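Bowls wanted as kitchen swap returns in February

The Trelevora kitchen swap is back next month, and organisers are short of one thing above all — bowls.

Last year's swap took in 597 items over 2 days. Plates went quickly, mugs less so, and anything for mixing or serving was gone before lunch on the first morning.

"We had people asking for bowls right up to closing," said Paloma Abernathy, who runs the drop-off desk. "Any colour. Odd ones are fine, nobody wants a matching set these days."

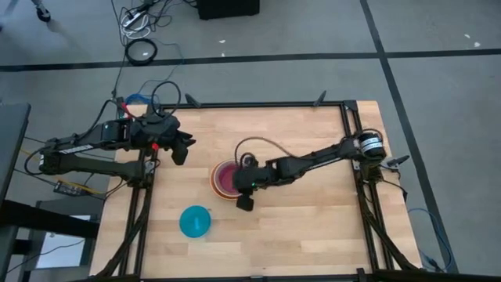 Drop-off is at the Manach building, side entrance, from 10am to 4pm. Limit of 4 bags per household. Please wrap glass, and no chipped china this time — last year there was a whole crate of it and it all had to go to the tip.

Plastic is welcome too, as long as its clean and not cracked. Lids should come taped to whatever they belong to. Loose lids will be put in a seperate box, help yourself.
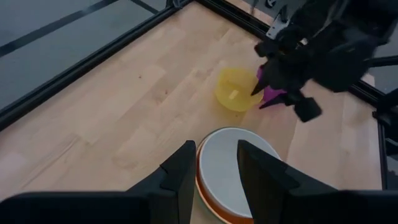
Sponges, cloths and the like can't be swapped unless still in the packet. Same goes for knives, which have to be handed in at the desk and not left on the tables.

Clyde Ridgeway is looking after the leaflets, 3,000 of them, going out to homes on the Beren side of town first. Steiner Road and the streets behind it to follow.

Entry to the swap is free. You don't need to bring anything to take something away, though a small donation towards the hall hire would be appreciated. Parking at the back, tight for vans.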